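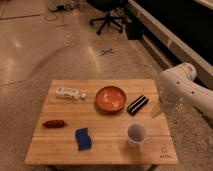 Chimney swifts on the Brennan stack: what we know before the birds return

Last updated: April 8, 2020

The first chimney swifts usually reach our part of the valley in the last third of April. They winter in the upper Amazon basin and come north to nest, and for most of the past century they have done that nesting in brick chimneys. Before there were chimneys they used large hollow trees. Very few trees of that size are left along the river, and the number of open brick chimneys is now dropping too.

The largest roost in our area is the old heating stack behind the Brennan building on Willey Street. Members have watched it every fall for years, and the fall roost is the part most people know, when the birds circle at dusk and drop in together. The spring use of the stack gets less attention. Last spring Teresa Egan kept a log from her back porch, which faces it, and her notes are the basis for most of what follows.

Her highest evening total last spring was 200 birds. That figure fell quickly as pairs left the stack to nest elsewhere in town. By the time nesting was well under way she was seeing 43 birds go in on a good night, and fewer when it was cold. Chimney swifts don't nest in colonies, and a single chimney normally holds one breeding pair, even a very large one. Unmated birds and helpers may share the space, so the birds Teresa saw later in the season were probably not breeding.

This matters for how we think about the stack. Protecting it gives the birds a place to gather when they arrive and again before they leave. It does little for nesting. For that they need many separate chimneys spread across town, and those belong to many separate owners.

What is happening to the chimneys

Moushumi Weerasinghe walked the blocks between Willey Street and the rail line in the winter and made notes on every chimney she could see from the sidewalk. A good share now have metal caps. Others have been relined with steel pipe. A swift can't cling to smooth metal, and a bird that goes down a metal flue may not get out again, so a lined chimney should always be capped. A plain brick or clay tile chimney with rough mortar is the kind that can be used, and those are worth leaving open from April until the birds have gone.

Caps are put on for sensible reasons. They keep out rain, raccoons and squirrels. An owner who wants a cap the rest of the year can have one made that comes off for the summer, or one raised high enough above the opening and left open on the sides. Have any sweeping done before the birds get here or after they leave. Chimney swifts are covered by the Migratory Bird Treaty Act, and an active nest can't be removed without a permit.

The nest is a small half saucer of twigs glued to the wall with the bird's own saliva. It isn't big enough to block a flue. Most owners only find out they have swifts when the young get loud, and the noisy stage lasts a couple of weeks at most. Keeping the damper closed cuts down the sound and also stops a young bird from ending up in the fireplace.

The tower at Wuler Meadow

Two years ago we put up a nesting tower at the north end of Wuler Meadow. It is a wooden shaft, 12 feet tall, with grooved siding on the inside so the birds have something to grip. No birds used it the first summer. Last summer a pair was seen going in and out during June, and Ah-rin Ban found eggshell on the floor panel when she opened the cleanout door after the season. We don't know how many young fledged.

The tower was checked again last month. The flashing at the top had lifted on the west side and some water had been getting behind the siding. Salvador Cordeiro has fixed it with new screws and a bead of sealant. He also took out an old wasp nest. The tower is ready, and the cleanout door should now stay shut until October. Please don't open it to look. The adults may leave the nest if they are disturbed early on.

There has been some talk of a second tower near the pond. The cost of lumber and concrete for the first one came to more than we had planned, and the Rundent grant that paid for part of it has closed. We will look at it again when we know whether the first tower is used for a second year. A tower that stands in the wrong spot can sit empty for a long time, and it would be better to learn from the one we have.

Counting this spring

We are not holding group watches at the Brennan stack this month. Please don't gather in the parking lot. If you can see the stack from your own home, or a chimney you think is in use, a count from your yard or window is very welcome.

Start 30 minutes before sunset and keep going until ten minutes after the last bird has gone in. Write down the number of birds entering, minus any that come back out. When a large group goes in at once, count in fives or tens and note that you did so. Put down the temperature and whether it was raining. A night with no birds is still a useful record, and we had too few of those last year to say when the spring roost really ended.

For a single house chimney, the thing to watch for is a bird going in or out during the day. Watch for 60 minutes if you can. Birds feeding nestlings may come back a few times an hour, but during incubation the gaps are much longer and it's easy to give up too soon. Swifts flying low over a roof don't mean they are using that chimney.

If you are new to them, look for a small dark bird with long curved wings and almost no tail. They chatter constantly in flight and never perch on wires or branches. Swallows have paler undersides and glide more, and they will sit on a wire.

Caoimhe Ó Gríofa is collecting the counts this year and will put them together with Teresa's log. She needs the street and nearest cross street, the date, start and end times, and your total. Handwritten sheets are fine if you send a clear copy. We won't publish house numbers. So far 4 households have signed up, all on the east side, and we have no coverage yet south of the rail line, where Moushumi found the most uncapped brick.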